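Quick one tonight, typing this with a sandwich in the other hand.

So the big table. I've been meaning to clear it since October and it just kept collecting stuff. Bags, cloths, cables, cans, things people put down "for a second" and then went home. Sơn Ngô said he'd help if I bought the coffee. Fine. Bought the coffee.

Rule was simple: everything gets a home or it gets binned. Three piles, no maybe pile (there was a maybe pile). I set a timer for 40 minutes and we went way over, obviously. Cloths are the worst. Who owns this many cloths? Nobody claims them, they all need washing, and then they come right back.

Chairs next. Office chairs drift. You push one in and an hour later its in the walkway again. I want them tucked at the table, the round stools together at one end, and a clear path to the glass wall. Not a big ask!! Diệp Ông thinks we should get rid of the stools. Diệp Ông is wrong, the yellow one is the best seat in the place.

Also need to deal with the lights. Way too bright in the evening, and no idea which switch does what. Tried labeling them once with masking tape, tape fell off. Will try agian with the good labels from Pendutley, if the order ever shows up.

Still to do: cables, a proper hook for bags, and one box for lost stuff so it stops living on the table.

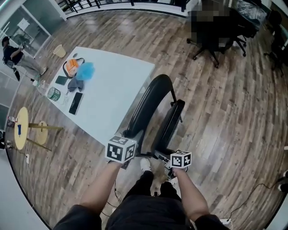
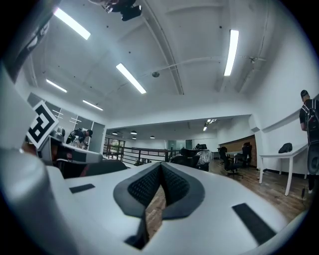

Table and chair first, then the ceiling with all those lights.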